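Torville students teach a robot to tidy up, one tangle at a time
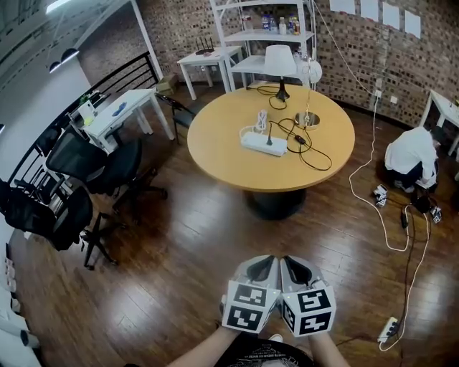 Students in the after-hours robotics club at Torville College have spent the better part of the term on a job most of us put off at home, which is sorting out a table covered in lamps and cords. They don't write out the moves line by line. A student straps on a pair of hand-worn grippers and does the chore themselves, again and again, and the recordings are used to train the club's own robot, a patient little machine they have named Lurko.

It's slow going, and cables have been the hardest part by a fair stretch (anyone who has packed away Christmas lights will sympathise!). The club has collected some 4000 recordings so far and would like another 555 before the team heads to the Flernar Challenge in August, where Lurko will have to clear a table it has never met before.

A grant from the Oyewole Foundation paid for the grippers, and families have been wonderfully generous with old lamps and extension leads. More are always welcome at the front office, working or otherwise, and so are new members from Year 9 up, who needn't have programmed a thing before they come along.

April 2021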